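Review: The Palell Two-Arm Open Day (and the Gripper Kit They Let Us Try)

Posted April 29, 2024 by Zyanya Ponce

I've been going back and forth on a gripper kit for months, so when Palell announced an open day for their two-arm setup I signed up before I'd even finished reading the email. I like watching robots do small fiddly things, and the job they'd picked was about as fiddly as it gets: earbuds into their charging case.
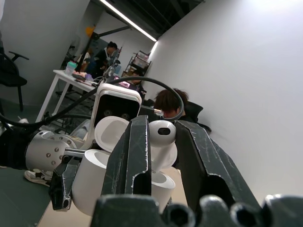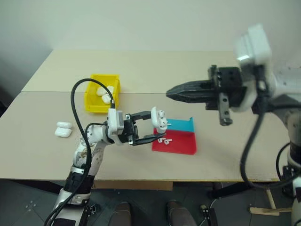

I lose this game with my own hands every morning, so I was already rooting for the machines. You have to get the bud the right way up, line up the stem, and let go without knocking the whole case over. With two arms you can have one do the holding and the other do the placing, and that's the thing I came to see, because my single arm at home can't do it at all. I chase a case across the desk like a puck.

So, the kit. Palell sells the grippers separately from the arms, which is good news for people like me who already own an arm (mine's an old Gesard, don't laugh). It's a parallel gripper with long fingers, and you get a mounting plate, the cable, a bag of screws and 2 sets of finger pads. The fingers are the best part! They're long enough to get down into tight spots, and the grip is gentler than I expected. They let me drive one by hand for a while and I squeezed a paper cup, a grape and my own thumb, and all of us came out fine.

The thumb was my idea, by the way. The woman running the table was not thrilled.

Setup takes 5 minutes if your arm is on their list and most of an afternoon if it isn't. I asked about the Gesard and got a long pause, then a nice guy drew me an adapter on the back of a flyer. I still have the flyer. I have no clue if the adapter works yet.

The software is called Warkside and I have mixed feelings. The part where you record a motion and play it back is lovely, big clear buttons, and I got the hang of it without help. The part where you change the grip force is buried three menus down, and every time you leave the screen it goes back to the default of 60. That's 60 on a scale that runs to 100, no units, just 60. I asked what it meant and got two different answers from two different people. Please fix this! I don't want to guess how hard I'm squeezing somebody's earbud.

Cables are my other gripe. The cable that comes in the box is thick and stiff, and it wants to go where it wants to go. At home I'd be adding clips and sleeves on day one. The Bermúdez gripper I borrowed last year had a skinny little cable that stayed close to the arm, and I missed it.

On the other hand, the Bermúdez had stubby fingers and a grip like a nervous crab, so I'd still take the Palell for small stuff. For boxes, bottles, anything chunky, I think either one would do and you should just buy the cheaper one.

The day itself was well run. Nobody gave a long speech – there was a short hello and then you could wander up and ask whatever you liked. I would have liked more chairs, and the coffee was gone by the time I found it. If you go, eat first. Bring the model number of your arm too, written down, since they'll ask for it right away and I had to text my sister to go look under mine.

They're doing another one in July, same place, and they told me the new version of Warkside should be ready to try by then. I've put my name down. I'm holding off on buying the kit until I see whether the grip setting stays put, but there's a space cleared on my bench for it.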